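The Summer I Learned to Live in Fog

7 Jun 2020

I moved to Motska for the sunshine. Go ahead and laugh, everyone at the post office did. I had visited once, years ago, on a blazing afternoon when the whole bay was blue and you could see clear across to the far shore, and I carried that one afternoon around in my head like a postcard. When a rental came up on the hill above the harbor I signed for it over the phone and gave away two perfectly good raincoats and my only thick sweater before I left.

I arrived in April, and for the first couple of weeks it was lovely! Cool mornings, bright afternoons, a bit of wind. I wrote smug emails to people back home. Then I woke up one morning and the street was gone.

I don't mean it was misty. I mean I opened the curtains and there was a gray wall pressed up against the glass, and for a second I thought somebody had parked a truck in front of my window. I could make out the porch rail and the top half of the mailbox. Past that, nothing. Somewhere down the hill a horn was going, one long low note, then a gap just long enough to make you think it had stopped, and then again.

I figured it would burn off by lunch. That's what fog did where I grew up. It sat in the low fields looking pretty and was gone before the school bus came. This stuff stayed until evening, thinned out for maybe an hour (long enough for me to run out and hang the laundry, which was a mistake), and then came back up the hill at dusk thicker than before. It did the same the next day, and the day after that.
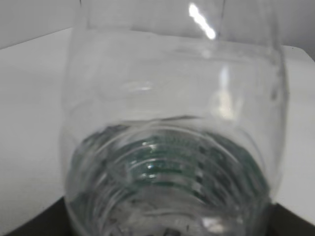

Setsuko Imai told me I was looking at it the wrong way around, that the fog wasn't coming to Motska at all, it lived here, and we were the ones who kept wandering in and out of it. She also told me to stop hanging out sheets after three o'clock and to buy a hat with a brim.

She was right about the hat. You'd think fog would just be damp air, but after a twenty-minute walk it collects on your eyebrows and runs down your nose. I bought one at Bhattacharjee Hardware, which has a rack of them by the register next to the flashlights, and the girl ringing me up said, "Oh, you're new," in the kindest possible way.

Once I had the hat I started going out in it on purpose. There's a path that starts behind my street and climbs to Vorik Point, and I had been avoiding it, partly because there are 198 steps in the steep section and partly because I couldn't see what was on either side of them. It turned out to be mostly blackberries. The steps have a little brass number set in every so often, and the last one says 198, and the morning I first read it I stood up there wheezing and looking at absolutely nothing. No bay, no harbor, no far shore. I could hear all of it, though. Sea lions, a radio on somebody's boat, a woman calling a dog named Pickle, all of it sounding as if it were right at my elbow.

I had no idea that sound did that. Everything close up goes quiet and everything far away comes to visit. I've since read a couple of explanations, something to do with cool air sitting under warm air and bending the sound back down, and I believe them, but it still gives me a funny feeling to hear a stranger order coffee from half a mile off.

Smell is the other thing. On a foggy morning you get the bakery all the way up the hill, and the kelp, and whatever they use to paint the boats. On a clear day you get none of it. 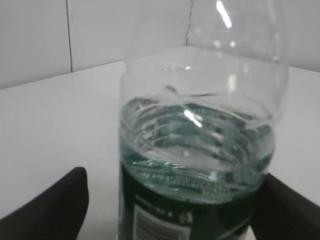 I did try to keep a record for a while. I had a wall calendar and I would put a little F in the square if I couldn't see the water tower from the kitchen at nine in the morning. I got as far as 11 in a row before I gave up, because it was starting to feel like something you'd scratch on the wall of a cell. People here don't keep track. They have words for it instead. A "lid" is the high kind that just sits there and makes everything pewter colored. A "crawler" comes in along the ground from the harbor and gets your ankles first. And a "Sunday" is one that lets up for a couple of hours in the middle of the day, whatever day it happens to be, and if you are in line at the bank when a Sunday opens up you will watch the entire line walk out the door.

I've done it myself now. I left a full cart in the grocery store once. I'm not proud of it, but the sun was out!

The gardens love it, by the way. I had brought tomato seeds, which was adorable of me. They came up, looked around, and quit. But the fuchsias in this town are as tall as garages, and there are ferns growing out of the gutters, and the big cypress at the bottom of my street drips so steadily that there's a green circle underneath it all summer while the rest of the verge goes brown. They say that tree is some 300 years old. I've stood under it with my hat on and gotten wetter than I ever did in the rain back home.
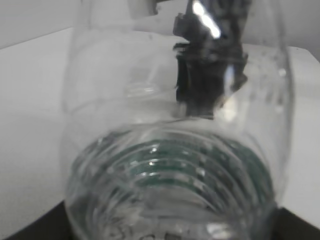
Photo: Mevavari Picture Desk

Driving is the part I haven't made peace with. The road over the ridge is fine until the second bend, and then you go into it like a hand into a mitten. My first time, I put on my high beams (don't do this) and lit up a solid white sheet two feet past the hood. I crept along with the window down, listening for other cars, and when I finally came out on the inland side it was ninety degrees with not a cloud anywhere. I pulled over and sat on the hood in a wool coat. A man selling peaches at the roadside looked me over and asked how things were in Motska.

I bought a bag of peaches and stayed an hour. I could see the fog from there, the whole top of it, bright white and perfectly flat, with the antenna on Vorik Point sticking up like a straw. I'd been under it for so long that I had forgotten it had a top. It looked so soft and so cheerful from above, and I thought about my little gray kitchen down at the bottom with the lamp on, and I found I wanted to get back there before dark.

I've bought two new raincoats since, and a sweater thicker than the one I gave away. A friend is coming to stay next month and wants to know whether to pack sunscreen. I told her to bring some for the peach stand.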